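Skalldale L-Hook for Pegboard, Green, Pack of 3

Sold by Tollovstead
Category: Wall and bench storage / Pegboard accessories / Hooks
Price: $7 per pack
In stock. Orders placed before noon leave the same day, Monday orders included.

Overview

The Skalldale L-hook is a plain single-arm hook for perforated panels. It goes into the board by hand, with no screws or clips, and comes out the same way. The arm sticks straight out from the panel and turns up at the tip, so whatever is on it stays on it when the bench gets bumped.

We stock it for people who move their tools around a lot. A screwed hook is stronger, and if you hang the same heavy thing in the same place for years you should buy one of those. For scissors, tape, cable ties, small brushes, key rings, measuring spoons and light hand tools, the L-hook is enough and much quicker to shift.

What is in the pack

Three L-hooks, all the same size and color. There are no spare parts and nothing to assemble. The instructions are printed on the inside of the card sleeve, so look there before you throw it out.

Panels are sold separately. See the Niven panel page for sizes.

Dimensions and load

Overall length of arm: 121 mm
Maximum load per hook: 700 g
Color: green
Surface: smooth, can be wiped with a damp cloth
Use: indoors only

The load figure is for weight hanging still, close to the panel. A weight at the tip pulls harder on the prongs than the same weight near the post. If you have something near the limit, push it all the way back along the arm. Things that get grabbed and yanked, such as a tape dispenser, should be a good deal lighter than the limit.

Fitting

1. Lay the hooks out on a clear surface and decide on the spacing before you put any of them in. Hold the widest item against the board and note which holes it covers.
2. Hold the hook by the post, with the arm pointing toward you and the tip facing up.
3. Tilt it, feed the prongs into the holes, and bring the post flat against the panel.
4. Press down until it stops moving. There should be no gap between the post and the board.
5. Pull lightly on the arm. If it rocks, take it out and try the next set of holes.

To remove a hook, take everything off it, lift the arm and tilt it back out. Don't twist it sideways. Most of the broken prongs that come back to us were twisted.

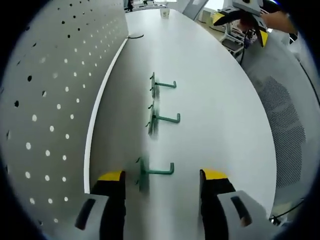 Gray pegboard panel

Green was the first color in this range and it is still the one we sell most of. It is easy to pick out against a white bench or a gray board, and a hook left lying on the table tends to get noticed and put back. Black hooks look neater on a dark wall, but they are easier to lose. The two colors are made to the same size and can be mixed on one board.

The shape is the same on every hook in the pack. At one end is the short post with the small prongs at its base, and the arm runs from there to the upturned tip. The prongs are what hold it, so they are the part to check when you open the sleeve. They should be clean and straight, with no ragged bits at the ends. If one is bent or chipped, send us a note through the contact form and we will replace the whole pack. You don't have to return the old one.

Which boards it fits

The L-hook is made for the Niven panels we sell, and the fit on those is snug. It also goes into many other boards with small round holes in straight rows. Hole size and spacing differ from maker to maker, and we can't list every board, so the best thing is to buy a single pack and try it before ordering for a whole wall.

It does not fit:

Boards with long slots or square holes
The older Skalldale board with the wide spacing (order the Skalldale wide adapter as well)
Any panel mounted flush against a wall, as the prongs need clear space behind the holes

On that last point, a panel that stands upright along the back or side of a bench is usually fine, as the rear is open. A panel on a wall needs spacers. The Niven panels come with them. If yours didn't, any rigid spacer deep enough for the prongs to clear will do.

Placing the hooks

Start with the things you use every day and put those at chest height. Leave room above each hook for lifting the item over the tip. People often forget this and set the rows too close, and then the lower tools have to come off at an angle.

Long tools hang better from two hooks side by side than from one. Loops of cord or cable can go on a single hook, but don't overfill it - once the coil reaches the tip it will slide off. Pads of paper with a punched hole work well. Bags with soft handles work too, within the load limit.

If children use the bench, keep the hooks above or well below eye level. The arms stick out and a filled board hides them better than you would expect.

Care

Wipe with a damp cloth and a little dish soap. Dry before putting back. Do not use solvent, and do not put the hooks in the dishwasher, where the heat can soften the prongs and spoil the fit. Keep them off panels close to a radiator or in strong afternoon sun.

Hooks that have been in the same holes for a long time may feel tight. Lift them slowly and work the tilt a little at a time.

Ordering for schools and shared workshops

Packs of 3 are the only retail size. For larger quantities we ship loose hooks in a plain carton, green or black, with one printed instruction sheet per carton. Ask for a quote and say which panel you have. If you are not sure, measure from the center of one hole to the center of the next and send us that along with the width of a hole.

Carton orders are picked at our Zernurness warehouse and take longer than retail packs. Please allow extra time in November, when most schools in our area reorder.

Returns

Unused packs can come back in the sleeve for a full refund. Hooks that don't fit your board count as unused, even if you have tried them, as long as the prongs are undamaged. We don't refund loose hooks from opened cartons, so please test with a retail pack first.

Common questions

Can I cut the arm shorter?
You can, but you lose the upturned tip and things will slide off. We have a short version with the tip on it.

Do they rattle?
On a Niven panel, no. On thinner boards there may be a little play, and a strip of tape on the back of the post takes it up.

Is the load limit for the pack or for one hook?
For one hook. Two hooks sharing one long tool each carry part of it, but the parts are rarely equal, so leave a margin.

Can I use them on a pegboard in a garage?
Yes, if the garage stays dry and doesn't freeze. They get brittle in hard cold.

Goes with

Niven panel, gray
Skalldale short hook, green or black
Skalldale wide adapter
Tollovstead bench feet for upright panels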